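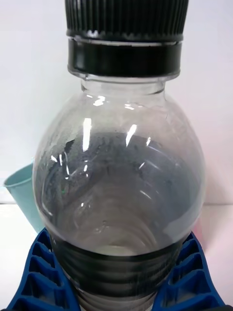
Clear bottle with black screw cap, close view of neck and shoulder.

**Workshop notebook, April. Containers and table layout. Entered by Anqi Tian.**

The purpose of this entry is to record the containers assigned to the white table and the layout agreed with Kaiwen Duan.

The bottle is entered in the register as item 128. It is of clear plastic with a black cap and a black band beneath it. The side of the cap is ridged and offers a secure grip. The rounded body shows strong reflections under the present lighting, and colleagues who need to judge a fill level should read it from the side, at eye height. The register gives a capacity of 300 ml. Dale Gauthier has asked that this figure be checked against the measuring jug before it is copied to the Lusholm list.

The cups are to be kept in a row at the back of the table, close to the wall, in the order blue, green, pink. They may stand nearly rim to rim. The front of the table is reserved for work in progress.

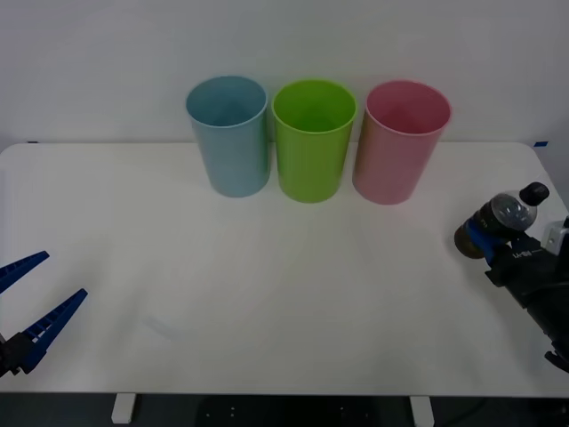

The order by color is to be kept when cups are returned after washing, as the register lists them in the same sequence. The blue tape at the back corners remains in place until further notice.

Outstanding:

- Capacity of item 128 to be confirmed (Gauthier).
- Shelf 12 to be cleared for spare cups (Duan).
- Register entry 999 is a placeholder and should be deleted. Xiaoyan Su has the current copy.

Entry closed 4:40 p.m.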